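September, evening. Gripper 2, pad and linkage service
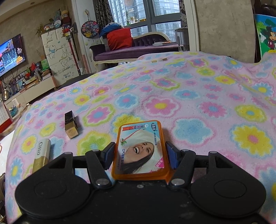
Started with the jaw offset, same as last week. With the fingers closed on nothing the left pad meets the right one slightly high, and the gap at the tips is visible against a lamp. Kenna Niven logged the same thing on her unit and put it down to pad wear. I don't agree. The blue rubber on mine has been on for 873 closures by the counter and the faces are still flat when I lay a steel rule across them.

Took the four pivot screws out one at a time, lower pair first. Lower left came out with almost no torque, so that was the offset, or most of it. Cleaned the threads with alcohol, let them dry, one small drop of medium threadlocker each. The Lukar sheet says to tighten to 59 cNm. My driver is marked in the old units so I converted twice and wrote the number on tape on the handle. Refitted, cycled by hand, checked for side play at both joints. Upper joints fine. Lower left has a trace of play still, less than before.

Did not open the housing. Flusska want the unit back sealed or not at all.

Recalibrated after that. Fully open, fully closed, fully open, wait for the zero to settle. First pass gave a closed reading of 2, which is inside tolerance but not where it was in the spring. Second pass the same. Left it.

Grip check on small cartons, held upright by the sides. Boxes with rounded plastic corners are the awkward ones – the pads have to land on the flat part of the side or the box rolls toward the fingertips. 96 closes on the check sheet, two slips, both with the box set down crooked by me. Soft bedding under the objects makes this worse than a table does, so the slip count shouldn't be compared with Pollock's bench numbers. Must say so in the note to Catriona Galbraith before she puts them in one column.

Pads wiped with a damp cloth only. Alcohol left a haze on the previous set.

To do: order pivot screws from Altia, a full set, and a spare pair of pads. Recheck lower left after the next 50 closes. Ask Kenna which threadlocker she used, hers has held.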